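What the Cap Is Made Of
Small closures are among the hardest plastic parts to recycle, and the reasons are mostly mechanical

By Elibariki Rweyemamu

A household bottle is usually made of two plastics. The body is commonly PET or high-density polyethylene. The cap is commonly polypropylene or a second grade of polyethylene, molded separately, often in a strong color. The two parts are assembled in a filling plant in a fraction of a second and may stay together for years. Taking them apart again at scale is slower and more expensive, and the cost falls on a different company.

The first difficulty is size. Sorting plants separate material with screens, and anything small drops through with broken glass, grit and bottle crumbs. That fraction, known as fines, has little value. A loose cap that enters the plant has a high chance of leaving it in the fines. A cap that stays screwed to its bottle travels with the bottle, and for this reason many programs now ask residents to leave caps on.

The second difficulty is color. Natural polypropylene can be sold into a wide range of uses. A mixed batch of red, purple, blue and black caps melts down to a dark gray or brown, and is limited to pallets, drain parts, paint trays and similar goods. Optical sorters can separate colored flake, but every added color stream requires another pass or another machine.
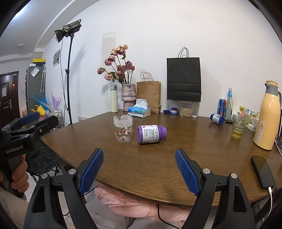
A printed clear cup and a supplement bottle with a purple cap.

At the Hultatard plant, where I spent two days in September, bottles arrive in bales with the caps mostly attached. The bales are broken, the contents are washed and shredded, and the flake goes to a float-sink tank. The principle is simple. PET is denser than water and sinks. Polypropylene and polyethylene are less dense and float. A paddle skims the floating layer, which is then dried and bagged.

The tank works well for a PET bottle with a polypropylene cap. It does nothing for a polyethylene bottle with a polypropylene cap, where both materials float. Vitamin and medicine bottles often fall into this group. The mixed flake can be used as it is, at a lower price, or sent to near-infrared sorting. The line at Hultatard has 18 air nozzles per channel for this job, and the operators clean them every shift.

Liners cause further trouble. Many caps contain a foam disc or a foil seal backed with adhesive. Foam floats with the good material. Foil carries enough aluminum to block melt filters, and a blocked filter stops the extruder.

Bratano, which molds closures for food and pharmacy customers, has been testing a one-piece cap without a liner. The seal is a thin ring molded into the inside of the top. The version now on trial, numbered 501 in the company's drawings, needs a tighter bottle neck than most fillers currently buy, and the molds for those necks have to be recut. Child-resistant models are harder still, as they normally use an inner and an outer shell.

Tannous, a compounder that buys floated flake from seven plants, would prefer a plainer change: fewer pigments. Its buyers pay more for white and natural caps and discount everything else. Brand owners have been slow to agree. Cap color is used to tell one product from the next on the shelf, and a shopper may look for it before reading the label.

The Caria sorting trial, due to publish its results later this year, is comparing bales collected under caps-on and caps-off instructions. Its main measurement is the weight of polypropylene recovered per ton of input. A second measurement, residual liquid in closed bottles, was added at the request of the baling crews.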